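Week 5 handout: does the wrist camera earn its keep?

Right, last Thursday we ran out of time just as it was getting good, so I've typed up the rest. Have the Zavari paper open at the methods bit.

The question is simple enough. If you train a policy on head camera views alone, how much do you lose when the fingers get close to something? Tuấn Nông and I trained the same network twice on 500 demonstrations, once with the head view only and once with the wrist views added, then ran 135 trials on each. 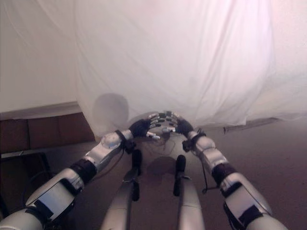
Fig. 1. Head view, both hands raised in front of the sheet.

From up there you get both arms and a good sense of where the hands are relative to each other (lovely for two-handed work!). Judging the gap between a fingertip and a surface is much harder, and that's where the head-only policy fell down. It failed 11 more trials than the other one, nearly all of them in the final approach.

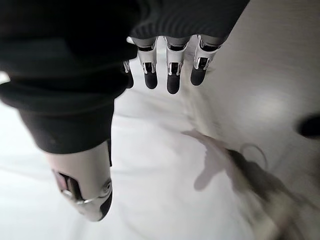 Shadows are the other thing to think about. Nhàn Hà reckons the network reads them as a distance cue, and I'm half persuaded, but we haven't tested it under different lighting yet, so please don't quote me.

For next week: read section 4, and sketch a test that would prove Nhàn wrong.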